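Getting Hibiscus and Berry Stains Out of Kitchen Things

2 Oct 2024

Hibiscus tea, beet water, cherry juice and red wine all stain in much the same way, and the same few steps deal with most of them. Start early. A stain that has sat overnight takes twice the work.

Cotton towels and tablecloths

Blot with a dry cloth first. Don't rub. Stretch the stained part over a bowl, hold it with a rubber band, and pour hot water through it from a little height. Check the care label before you do this, as wool and silk will not stand it. If any pink is left, soak the cloth in cool water with a spoonful of oxygen bleach and leave it until the color goes. Line dry and look again in daylight. Never put it in the dryer with the mark still showing.

Cutting boards

Sprinkle coarse salt over the mark and scrub with half a lemon. Leave it for 20 minutes, rinse, and stand the board on its edge to dry. Wooden boards should get a thin coat of mineral oil the next day. Plastic boards can go out in the sun for an afternoon, which fades beet better than anything I have bought.

Stone counters

No lemon and no vinegar here. Both will etch marble. Mix baking soda and water to a thick paste, spread it on, cover with plastic wrap and leave it overnight. Wipe off with a damp cloth. Our counter came from Lakatos and needed this 2 times after the jam making last November.

Teapots and strainers

Tea leaves a brown film in the spout that a sponge can't reach. Fill the pot with hot water and a spoonful of baking soda, let it stand, then work a bottle brush down the spout. Knock a mesh strainer out while the leaves are still wet. Once they dry they catch in the mesh and end up in the next cup.

Glasses and bowls

Rinse as soon as they are empty. For a pink ring, swirl warm water with a splash of white vinegar, then wash as usual. Fine bits that cling to the bottom come loose with a spoonful of dry rice and a little water. Dry with a linen cloth, holding the bowl and not the stem.

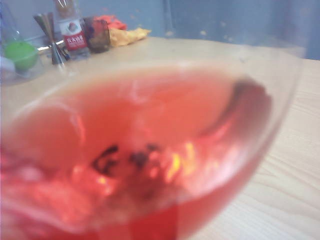
Miklós Szalai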